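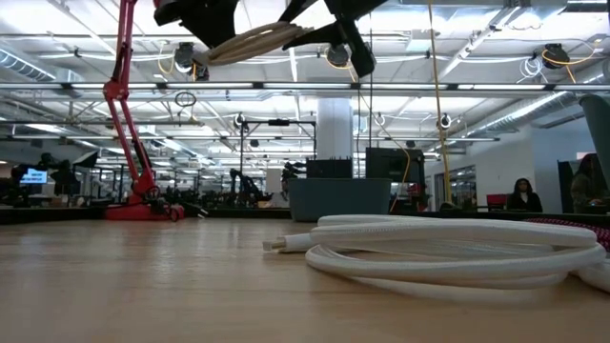 Braided sleeve on a white cable, coiled loose.

We use cookies to keep you signed in to the course pages. Accept / Manage

26/09/2026
Posted by the Textile Structures teaching team, Trerton

Lecture 6: Twist, ply, braid

Quick notes, slides to follow. Read before the workshop pls.

Starting point: a single fiber is short and weak. Wool maybe a few inches, flax longer, cotton shorter. To get length you overlap fibers and twist. Twist pushes them together sideways, friction does the rest. Pull harder, they grip harder. Up to a point.

S twist and Z twist. Hold yarn upright, look at the slant. Middle of the letter S, or middle of the letter Z. Same whichever end is up (check this yourself, people never believe it).

Single yarn wants to untwist. Let it go slack and it kinks back on itself. Fix = ply. Take 2 singles, both Z, and ply them S. The two twists pull against each other and teh yarn sits quiet. Called balanced. Most knitting yarn is close to balanced, sewing thread usually finished Z.

Rope is the same trick again, one level up:
- fibers into yarns
- yarns into strands
- strands into rope
Direction flips each time. Three-strand rope is called laid rope. Easy to splice, and you can open it with your fingers. Bad side: hang a weight on it and it turns. Also remembers which way it was coiled, so coil with the lay.

Braid is different. No overall twist. Half the carriers go clockwise, half go counterclockwise, passing over and under like a maypole. Turning forces cancel, so it doesn't spin under load. Hollow braid = tube with nothing inside. Put something inside and it's a sleeve over a core. Shoelaces, sash cord, climbing rope, curtain cord, old lamp flex.

Tube braid has one odd habit. Push the ends together, it gets fat and short. Pull, it goes long and thin and clamps down on whatever is in it. Finger trap toy, same thing. Angle of the strands to the long axis is the braid angle, write that down, it comes up in the test.

Case study: the Grosus mill, pages in the reader. Laid cord only at first, then bought in braiders from Hellström, 217 machines at the peak. Ran almost 900 spools on the top floor. Noise complaints in the town records, worth a look. Switched over to flat braid for hat trim when the cord orders fell off.

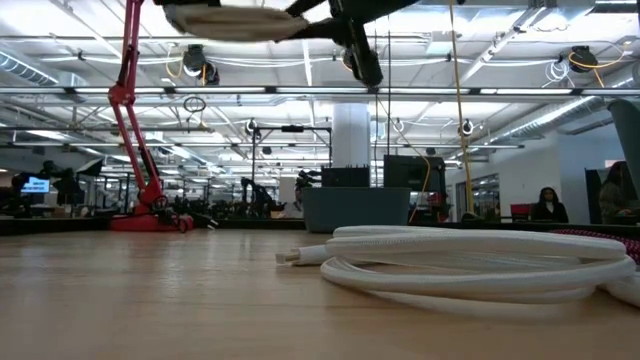

A student in the April group asked why anyone still bothers with laid rope if braid doesn't spin. Fair question. Price, partly, and it's quicker to make. Plus you can see damage in a laid rope by opening the strands. With a sleeve the core is hidden, you're feeling for lumps and soft spots.

Cut ends. Laid rope comes apart strand by strand, braid frays into a brush. Natural fiber: whip with thread, pull tight, trim. Synthetic: melt, or tape first then cut through the tape.

For the workshop bring sissors, masking tape, some yarn in more than one color (contrast helps, you can follow each strand). Four-strand round braid first, then eight if time. Grurier handout has the diagrams, ignore the numbering on the second page, it's wrong.

Reading: reader chapter on cordage, skip the section on wire.

Textile Structures, Trerton | Contact the course office | Copyright 2026 | Back to top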